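Subject: Re: [brundstead-residents] Council wants photo ID for the tip AND the library now?

On Monday at 21:14, Iveta Štěpánek wrote:
> I went to the drop-in at the Cuvport offices and came away fairly
> reassured. The resident pass is only a pilot. It would cover the
> tip, the library and the two leisure centres, it's free for the
> first year, and nobody will be turned away from the library for
> not having one. They said 239 people have filled in the survey and
> most were in favour. I think some of the talk on here about "papers
> please" is over the top. It's a card so that people from Verbridge
> stop using our tip.

Iveta, thanks for going and for writing it up. I couldn't make the drop-in, as it was in the middle of a working day, like the last one.

I'm still not convinced. If the trouble is Verbridge vans at the tip, then check number plates at the tip. They did that for years with a man and a clipboard and I don't remember anyone complaining. What I don't follow is how we get from there to a card with my photo and date of birth on it, which I show when I want to borrow a book. You say nobody will be turned away from the library. Is that written down anywhere? I've read all 22 pages of the consultation paper and the nearest I can find is "staff will exercise discretion", which to my mind says the opposite.

Then there's the survey. Question 4 asks whether we agree that "council services should be protected for local people". Well, who is going to tick no to that? It doesn't mention a card. I would like to know how many of the 239 knew they were voting for one.
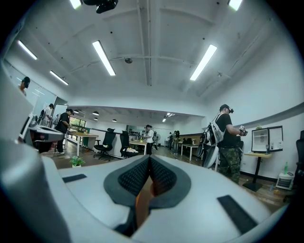 Ceiling lights and projector in the open-plan office.

"Free for the first year" also bothers me. What about the second? The parking permits were free for the first year too. I asked by email and was told charges "have not been modelled at this stage", yet the same paper has a line for income from replacement cards. Somebody has modelled something.

And I'd want to know who holds the data. The paper says the cards will be run by a supplier called Zheng, and that usage records are kept for 600 days. Why would anyone need to know which afternoon I was in the library the year before last? I'm not suggesting anything sinister - I just don't see what it's for, and when I can't see what a thing is for I'd sooner it wasn't collected.

I may have missed something, so if anyone has the appendix on data sharing, please send it to the list. The link on the council page goes to the bin calendar.

I'll be putting in a written objection before it closes at the end of November. Happy to share my draft with anyone who wants to borrow bits, but please put it in your own words, as they lump identical letters together and count them as one.

Gordon
(Mill Lane end)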